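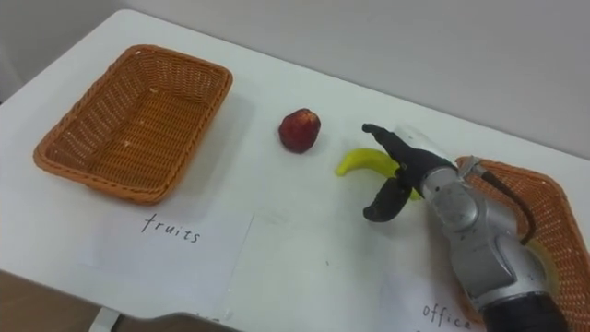

Looking after election leaflets and political paper at home

Updated 17/09/2024

I've been collecting campaign paper for years now. How-to-vote cards, candidate letters, pamphlets about referendums, those shiny folded things that get shoved under the windscreen wiper. A lot of it ends up as source material for the Skuten project, which looks at how small parties talk about foreign policy when they're talking to their own neighbours (more than you'd think, and often on the back page in tiny print). But before any of it becomes research it's just paper in my house, and paper in a house gets damp, gets coffee on it and gets eaten by silverfish.

People keep emailing me for the tips, so I've put them in one place. I'm no trained conservator. If you've got something old and valuable, ring a proper one. For the ordinary run of modern leaflets, though, these have worked for me.

Getting it out of the letterbox

Empty the letterbox every day during a campaign, twice if it's raining. Glossy leaflets stick to each other when they're wet and once they've dried that way you've more or less got a brick. If you do find a wet wad, don't peel it! Slip the whole thing into a zip bag and put it in the freezer until you've got an afternoon free. Then let it thaw on an old towel and ease the sheets apart with a butter knife, starting from a corner. Some ink will come off whatever you do.

Write the date and suburb on the back in soft pencil, 2B or softer, and press lightly. Biro goes through cheap stock and shows on the other side, and felt pens bleed. On shiny paper pencil won't take at all, so I write on a slip of plain paper and tuck it in with the leaflet. Sticky notes leave glue behind. I used them for my whole first collection and I'm still finding the yellowish stripes.

Note how it came as well. Letterbox, handed over at the polling place, picked up at a market stall, posted with a name on it. It takes two seconds and it's the first thing anyone in political research will ask you.

Drying and flattening

Blotting paper is lovely but dear. Plain white paper towel does nearly as well, as long as it has no printed pattern and no big embossed dimples (the dimples come through on thin paper, ask me how I know). Layer it like a lasagne – towel, leaflet, towel, leaflet – and put a chopping board on top with a couple of heavy books. Change the towel after a few hours and again the next morning.

For folded leaflets, open them out before they go under the board. Leaving them folded for years weakens the crease until one day you've got two leaflets. If a fold is stubborn, leave the sheet in the bathroom while somebody has a shower, then straight under the weight. Keep it well away from the splash, obviously.

No irons, please. I know it's tempting. Digital printing uses toner that softens with heat and I've transferred an entire senate ticket onto an ironing board cover.

Staples, clips and rubber bands

Take the lot off. Staples rust, paper clips dent and rust, rubber bands go hard and then go sticky. For staples I slide a scrap of stiff plastic under the legs, bend them up with a blunt knife, and lift from the back. The claw type of staple remover is fine for office paper, but it tears thin leaflets.

If a stapled booklet needs to stay together, a loose loop of cotton tape through the middle fold will do it. Kitchen string is all right too, the undyed sort. Tie it soft.

Stains and smells

Loose dirt first. A soft make-up brush, always from the middle outwards, over the sink. For finger marks in the margins, crumble up a bit of white vinyl eraser with the fine side of a cheese grater (a retired one) and roll the crumbs around with your fingertips, then brush them off. Don't go over the printing.

Grease spots from chips and sausages are very common on polling day material. Cover the spot with cornflour, leave it overnight, brush it off. Repeat if you can be bothered. It won't vanish but it stops it spreading to the next sheet.

For musty smells, put the papers in a plastic tub with a lid, standing up and a bit fanned out, with an open dish of bicarb soda at the other end. Leave it for a week or two. I have also tried fresh coffee grounds, and they do work, but then everything smells of coffee and one of my boxes still does.

Someone at the Harnlow fair sold me a tin of Flavetine paste, which is meant to lift old sticky tape. I found it good on the plasticky brown tape and hopeless on the clear stuff. Try a scrap first if you use it. On newsprint I wouldn't use it at all.

Sorting on the kitchen table

Wipe the table down and let it dry properly before any paper comes near it. Drinks go on the bench behind you, where you have to stand up to get at them. I know that sounds fussy.

Sort by election first, then by electorate, then by party. I did it the other way around for ages, party first, and it was a nightmare when parties merged or changed their names halfway through a term. Electorates change too, of course, but at least there are maps. Independents get their own folder in each electorate, and so do lobby groups and unions, who put out some of the best paper and usually get lost in the shuffle.

Don't throw out doubles straight away. Check the authorisation line at the bottom, and the address. Two leaflets with the same smiling face can have a different printer or a changed sentence about trade or aid or the defence budget, and that changed sentence can be exactly what a researcher wants. I keep two of each and swap the rest.

Keep the dull ones. Everybody saves the funny leaflet with the spelling mistake. The plain letter in black and white that sets out a candidate's view on a treaty gets recycled, and then when someone like me wants it there's none to be had.

Folders and boxes

Acid-free folders are worth the money for anything you're planning to keep for good. A pack of 100 sounds like a lot and I went through mine before the end of December. For things you're still working through, ordinary manila is OK for a few months.

Steer clear of the soft plastic sleeves that smell like a new shower curtain. That smell is the plastic giving off something you don't want on your paper, and toner sticks to it. Polypropylene or polyester sleeves are the ones to look for. If the packet doesn't say what it's made of, I leave it in the shop.

Fill boxes so that the folders stand up without slumping and without needing a tug to get out. If a box is half full, pad it with scrunched acid-free tissue. Label the short end, the one you'll see from the doorway, and keep a list on the inside of the lid. My longest list is the box for the Tu by-election, with 83 items on it, and I'd be lost without that bit of paper.

Where to keep it all

The linen cupboard is hard to beat. It's dark, it's inside the house, and the temperature doesn't jump around. Not the garage, not the roof space, not the laundry. Under a bed is all right if you vacuum under there (I don't, so it isn't). Keep boxes off the floor by a good hand's width in case the washing machine lets go.

Silverfish love starch and paper glue. I put sticky traps at the back of the shelf and check them on the first of the month when I do the smoke alarm. Bay leaves and cloves smell nice and I've never noticed them doing much else. No fly spray near the boxes, it leaves an oily film.

If you're somewhere humid, those little tubs of moisture-absorbing crystals are OK for a closed cupboard, but sit them on the shelf below the paper and empty them before they're full. Spilling one is no fun at all.

Scanning and snapping

For a home scanner, 300 dpi is plenty for reading and 600 is better if the print is tiny. Do both sides even when the back is blank, and keep both sides in the one file. Put the election and electorate in the file name. "Scan0042" will mean nothing to you in a month.

If all you've got is a phone, work near a window on a cloudy day with the lights off and lay a sheet of black card behind thin paper so the other side doesn't show through. Hold the phone flat above it. Clean the lens on your shirt first, everyone forgets.

Check for private details before you share anything. Posted letters often have a name and address on them, and a handwritten note from a candidate may have a mobile number. Cover those with a strip of paper while you scan and leave the original alone.

Passing it on

Ring your state or local library before you turn up with a car full. Many of them collect election material but they may only want certain years or certain seats, and they'll be much happier with six tidy folders than a garbage bag. Send your list first and let them tick what they'd like.

Whatever they don't want, try a university politics department or the local history room. And if you've got anything mentioning foreign aid, treaties or overseas elections, even one line of it, I'd love to hear from you for Skuten. I'll pay the postage. Pack it flat between two pieces of cardboard, tape the cardboard and not the paper, and put your own list in with it, in pencil is fine.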